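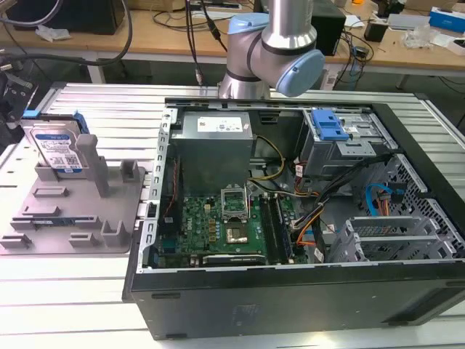
Open-case inspection checklist – desktop towers
Travatton workshop, bench 12
Completed by: Consuelo Cabrera
Day: Tuesday
Job sheet: 333

Mark each line OK, FIX or N/A. Write a comment for anything marked FIX. Comments on OK lines are optional but useful to whoever picks up the case next.

Section A. Before hands go in

A1. Power cord disconnected from the wall and from the supply. OK
A2. Power button held in for 30 seconds with the cord out. OK
A3. Wrist strap on and clipped to bare metal. FIX
Comment: Clip on the bench strap is weak and slides off thin edges. Swapped for the spare from the Lilov drawer. Old one tagged for disposal.
A4. Drinks, food and loose jewelry off the bench. OK
A5. Case on its side, stable, with the open side up. OK
A6. Side panel stored upright, away from the walkway. OK
Comment: Please stop leaning panels on the door to the Benavides store room. It opens outward.

Section B. Power supply

B1. Specification label present and legible. OK
B2. Supply held firmly, no movement when pressed by hand. OK
B3. Vents clear of dust. FIX
Comment: Light dust. Vacuumed with the antistatic nozzle.
B4. No bulging, burn marks or smell. OK
B5. Supply housing closed. Do not open it for any reason. OK

Section C. Motherboard and processor

C1. Board screws all in place. OK
C2. Capacitors flat on top, no leakage. OK
C3. Processor socket: lever and retention frame move freely. OK
Comment: The frame is to stay up only while the socket is being worked on. Close it before the case is moved to another bench, even a short distance.
C4. Socket contacts checked under the lamp before a processor goes in. OK
C5. Processor handled by the edges, contacts not touched. OK
C6. Old thermal paste removed from the metal top. OK
Comment: Used two wipes. The box is nearly finished and needs to go on the June order.
C7. Memory pushed fully down, clips closed at the ends. OK
C8. Expansion slot free of dust and debris. OK

Section D. Cables

D1. No cuts, pinches or bare wire. OK
D2. Power wires clear of fan blades and sharp edges. FIX
Comment: The yellow and black bundle has a lot of slack. To be tied back before closing, with plastic ties only – the wire ones go in the bin.
D3. SATA plugs straight and fully seated. OK
D4. No cable trapped under the drive cage. OK 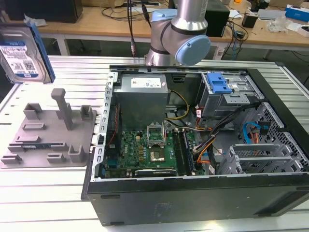 Do the drives have to come out for this inspection?
Only if the cage is loose or a drive is being replaced. Otherwise leave them in place, check the plugs and move on to Section E.

Section E. Drive cage and bays

E1. Blue release latch opens and closes without force. OK
Comment: Stiff for the first try, fine after that. No oil.
E2. Cage sits square in the case. OK
E3. Bay edges checked for burrs. FIX
Comment: One rough corner, filed smooth outside the case. Wear the thin gloves for this part. Most of the cuts in the accident book come from drive bays.
E4. Any drive taken out is labeled and set down where it cannot fall. OK

Section F. Closing up

F1. Screws and small parts counted against the sheet. OK
F2. Retention frame closed, with a processor or a socket cover in place. FIX
Comment: Left open for the next step. Must be closed and signed by the person who fits the cooler.
F3. Loose cables tied. FIX
Comment: See D2.
F4. Side panel on, no rattle when the case is tilted. N/A
Comment: Panel stays off until F2 and F3 are cleared.

Result: HOLD. Do not connect power.
Return to Consuelo Cabrera for second check. Paper copy goes in the Revden folder, extension 1911 for questions.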